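Loveseat

A loveseat is a small sofa made to seat two people side by side. In everyday speech the word covers nearly any two-seat couch, although furniture sellers sometimes keep it for pieces that come as the smaller half of a matching pair. It is one of the most common pieces of furniture in apartments, dens and guest rooms, and has been a favorite of people with narrow stairwells for as long as there have been narrow stairwells to carry things up.

Name and early forms

The earliest seats to go by the name were closer to extra-wide armchairs. They are often said to have been built for one person in very full skirts, with the romantic meaning coming along later, once fashions slimmed down and there was room on the cushion for company. A close cousin is the tête-à-tête, an S-shaped seat in which two people sit facing opposite ways and can talk over a shared armrest. It is a charming thing, though hard to place against a wall, and it faded from ordinary parlors as rooms got smaller.

Size and construction

Sizes vary a good deal from one maker to the next. The Velitik, a plain two-seater sold by the De Luca workshop, is typical of the middle of the range, with a seat height of 18 inches and a price of 566 dollars in the standard fabric. The smaller Pemilel has the same seat height and sells for 376 dollars, largely on account of its thinner arms and simpler back. Under the cloth there is normally a hardwood or plywood frame, a layer of springs or webbing, and foam of one firmness or another – softer in the back, as a rule, and firmer in the seat.

Coverings

Wool, cotton, leather and velvet have all had their day, and all are still sold. Flat-woven cotton is cool in summer and easy to mend, while velvet looks lovely in lamplight and asks for a little more brushing than most households care to give it.

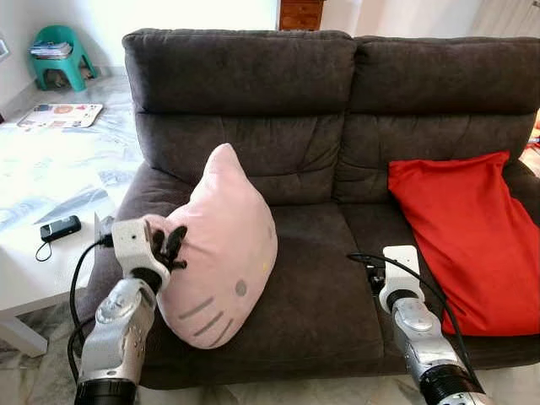
Microfiber became a popular covering for family rooms because the fine, closely packed fibers feel soft and clean up fairly easily. It does have a slight nap, so it shows where a hand has passed over it, and on a seat with generous padding it tends to gather into folds and puckers along the seams. Dark shades such as charcoal brown are a common choice, and they make a friendly background for something lighter, whether a knitted throw or a pale pink cat's-head cushion with gray whiskers.

Care

The Rilar care guide, which many upholstery shops hand out, suggests vacuuming the seat with a soft brush and turning loose cushions every 90 days. Spills are best blotted with a plain white cloth, working from the outside in. Cleaning codes are usually printed on a tag under the seat.

See also: Chaise longue, Settee, Sofa bed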